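Ticket 208 – Staltar wall display drops the last line of the bus times

Status: solved, pending one more week of watching
Raised by: Teófilo Espinoza
Area: display, Fokum feed

First report

Hello all, and thank you for Staltar, which I've been enjoying far more than a grown man should enjoy a bus timetable! I have it running in the hallway on an old tablet, fed by Fokum, and it's been spot on since I set it up. Since the April update, though, the last departure of the evening goes missing. The board shows everything up to the 19 at 22.40, then stops. The 86 after it never appears, and that's the one my daughter takes home.

What I tried first:

Restarted the tablet. No change.
Cleared the saved times and fetched them again. The 86 showed up for a moment, then went.
Swapped the theme from Duan to plain. No change, though I'd forgotten how nice the plain one looks.

Reply from support

Lovely clear report, thanks. Could you open the log page and look for any line with "trimmed" in it? Also, please tell us what you have under Night Cut-off.
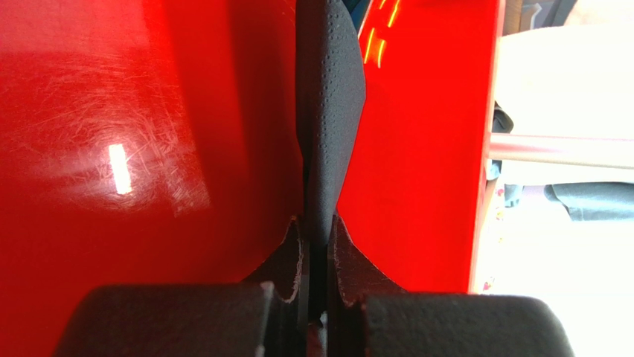

Second report

Found it, and what a satisfying hunt that was. There are 3 lines with "trimmed" in them, all stamped just after 22.40. Night Cut-off says 23.00, which I'm sure I never set. The 86 leaves at 23.05, so it falls just outside. I moved the cut-off to midnight and the 86 came straight back – big cheer in the hallway.

Then I went to bed, and in the morning the setting was back at 23.00.

Reply from support

Very useful, that last bit. The update added a nightly sync with the Nudero settings store, and it looks as if your old stored copy is winning over the one on the tablet. Please change the cut-off, press Save to store as well as Save, and leave it overnight.

Third report

Done, and it held! Cut-off still at midnight this morning, no new "trimmed" lines, and the 86 was on the board last night right where it should be. I've tried it on the kitchen tablet too and that one behaves the same way.

One small wish while I'm here: could the two Save buttons sit next to each other? The second is right at the bottom under the colour settings and I'd scrolled past it every time.

Reply from support

Passed on as a separate request. We'll leave this ticket open for a week, so shout if the cut-off moves again.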